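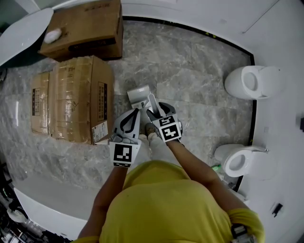 Our work > Workplace change > Saltgate > Progress reports

4 min read

Saltgate bathroom fit-out: second report to the Pelletier Fund
Prepared by Josée MacLeod, 02/08/2022

Where we are

Jetcombe's fitters have been recording their own hand work since April, using the hand-held grippers your grant paid for. We promised you 1,100 usable recordings by this report and have 668. The shortfall is mostly my arithmetic, which assumed that people never stop for lunch.

Recordings cover picking up, turning and setting down small plastic parts, plus some box handling. Grerby will use them to train the arm that is meant to take over the dullest part of unpacking. The arm has not arrived. Its invoice was very punctual.

What the fitters say

Rosaire Lévesque has fitted bathrooms for longer than Grerby has existed, and he told its engineers so on the first morning. His complaint is that the grippers make him slow and that slow looks bad on his job sheet. He was right, and recording hours now go on a separate line at full rate.

Manon Carrier likes the work and would do more of it. She has also asked, twice and in writing, what happens to the unpacking shifts once the arm can unpack. Management's first answer used the word "journey." The second was better: no hours cut before the end of the grant, and any change after that goes through Ghislain Gill as staff rep. We attach the second.

The room

We share the display room with the stock, so toilets, a bathtub and cartons are all part of the working day. Visitors from head office find this funnier than we do. Labour is still needed to shift boxes between sessions, and it was missing from the original budget.

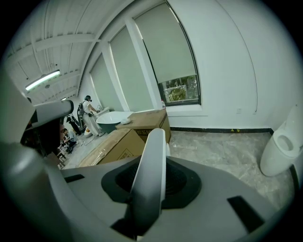
Money and next steps

We ask to move $3,000 from travel to wages, to cover the box shifting. Travel has been light, as everything we need to look at is in Saltgate.

Yvette Ross will run the wrist-strain survey again before the arm is delivered. Only 11 fitters filled in the first one, two of them on behalf of their knees. The revised recording target is attached, with lunch included.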